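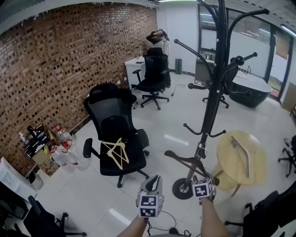 Orotley Model Engineering Club, Automation Section

Visit report: Stedus shared workshop, 23/06/2021
Written up by Rosalie Prantl

Four of us from the section went over to Stedus to look at the Jola build, a pair of hand-held grippers used to record manipulation tasks for a robot arm that is still being assembled. The visit had been moved from February. Our host was Urs Berchtold, who drew the jaws and the marker mounts. Chun-hung Tsai looks after the recording software and answered most of the questions in the second half.

Stedus rents two spaces. The machine room has the printers, a drill press and a small lathe, and is kept locked when no keyholder is in. The recording is done in the office, which has a brick wall down one side, a gray tiled floor, large windows and a good many black office chairs. Members go on using the desks during a session.

The grippers

Each unit is held in the hand and worked directly by the operator, with no motor. The body is gray plastic. A cube with black-and-white square patterns sits on each unit, and the position and orientation of the gripper are worked out from whichever faces of the cube the camera can see. A single flat marker was tried on the first version and dropped. It was lost as soon as the wrist turned, and the estimate became noisy well before that point at shallow viewing angles.

The jaws are printed separately from the body and held on with two screws. Maximum opening is 40 mm. Urs set this from the largest thing the group expected to pick up regularly and then found that most of their objects were far thinner. One unit weighs 153 g with the jaws fitted. We passed them round and the weight was not a problem, but the balance is forward of the hand and Waltraud Rüegg noticed it in her wrist after a few minutes. Urs agreed and intends to move the grip toward the cube in the next revision.

Backlash in the jaw linkage was visible on the older of the two units. The pivots are plain holes in printed plastic with a steel pin, and they wear oval. Replacement side plates have been drawn with room for brass bushings. Waltraud offered to turn a batch on our lathe and took a drawing home.

The task

The exercise set for the day was the coat rack. The rack is a slim black pole on a round base, with curved arms at the top ending in round knobs and a lower set of hooks partway down. The operator takes a wooden hanger from a chair seat, steadies the pole with the right gripper, and puts the hanger on an arm with the left.

Steadying the pole is harder than it sounds. The jaws are short and the pole is round, so contact is along a narrow line and the gripper tends to roll. Seraina Stöckli, who did most of the demonstration runs, brings the jaws in level and keeps her forearm low. Visitors who tried it came in from above and pushed the rack over onto one side of its base. Urs has a V-grooved jaw insert on paper but has held it back, as a groove would make flat stock more awkward to pick up. There was some discussion of a groove on one jaw only. My own view is that this is worth an evening's printing.

The hanger has its own difficulty. It is a triangle with crossed bars, and if it is taken by the wrong bar it swings and turns the hook away from the rack. Seraina's practice is to place it on the seat differently for every run, so that the recordings do not all begin from the same pose.

Recording and data

Chun-hung showed the log on a laptop. The group had 1,841 runs stored on the day of our visit, over all tasks. Failed runs are kept and tagged. A run is rejected only if the cube on either gripper is lost for too long, and the usual cause is a forearm crossing in front of it. Glare is the other cause. The floor tile is glossy and the windows are large, and in strong light the white squares wash out. Matt paper labels have helped. The earlier labels were glossy stock and have all been replaced.

Cables came up several times. The thin black lead hangs in a loop toward the floor, and Waltraud asked whether it caught on furniture. It does. Chun-hung would like a clip at the elbow. Urs would like no lead at all, but a battery would go in exactly the wrong place for the balance.

The arm

We saw the arm last, in the machine room. The base and first two joints are together. The third joint is waiting on a reducer ordered through Teixeira, and the wrist exists as printed parts in a tray. The same jaws will fit the wrist without change - the screw pattern was fixed early for this reason and has not been touched. No recorded run has been played back on hardware yet, so the question most of us came with stays open.

Points for the section

Drawing for the bushed side plates is with Waltraud. Material is bar stock we already hold.

Urs will send the jaw files. They are drawn in millimeters and should be printed flat, jaw face up, without supports.

If we build a pair, fit the bushings from the start and print the labels matt.

Stedus has asked to see our indexing table in return. Dates to Rosalie, please, and say whether you can take passengers.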